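Clarton Community Help: Workshops and Shared Rooms

Arranging a shared bench room for circuit board work

Posted by Gedia

Our association has been granted the use of a ground-floor room, and members wish to use it for examining and repairing circuit boards. The room has a long white table, a grey metal workbench against the wall and a whiteboard. We should be grateful for advice on two matters: whether boards should be handled on the long table or on the wall bench, and how a board should be supported while it is being examined.
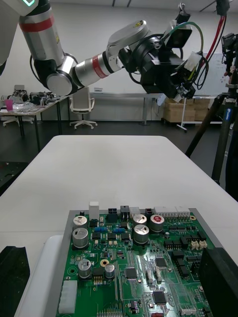
The long table, with the wall bench and whiteboard behind.

Members are divided on the first matter. Some would prefer the wall bench, which is made of metal, and would leave the long table for paperwork. The room is open to members until 8 in the evening, and whatever is decided must be simple enough to be set out in a short notice.

Replies

Annamalai

I would recommend the long table. It may be approached from more than one side, and a pale surface makes a dropped screw easier to find. A bare metal bench is a poor place for a board under power, as any contact on the underside may be shorted by the surface. Should members wish to use the wall bench, it ought first to be covered with a suitable anti-static mat, correctly earthed.

Chairs should be pushed in when not in use, and boxes kept under the bench and clear of the walkway. In the room which I supervise, the following notice has proved sufficient:

1. Switch off and unplug the supply before moving a board.

2. Raise the board clear of the table on a stable support. Our own arrangement is a metal frame placed on a plastic box, with the green board uppermost and its connectors within reach along the left edge. 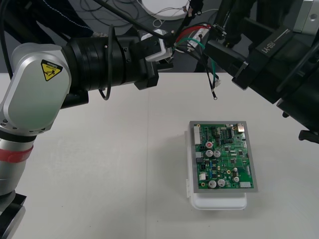 3. Secure loose leads before work begins. A ring terminal left hanging on its wire can touch the board without being noticed.

4. Label each lead before it is disconnected. The colour of a wire should not be relied upon as a record of its purpose.

5. Return all tools to the wall bench at the end of the session.

Fusska

Use the table. We had a mat on ours and it was fine. Check that the box does not slide.

Gedia

The association thanks both contributors. The long table will be used for boards and the wall bench for tools. May we ask whether the frame should be fixed to the box, or whether its own weight is enough?

Annamalai

It should be fixed if connectors are to be pulled frequently. Two small bolts with plastic washers will serve. Please ensure that no bolt head stands high enough to meet the underside of the board.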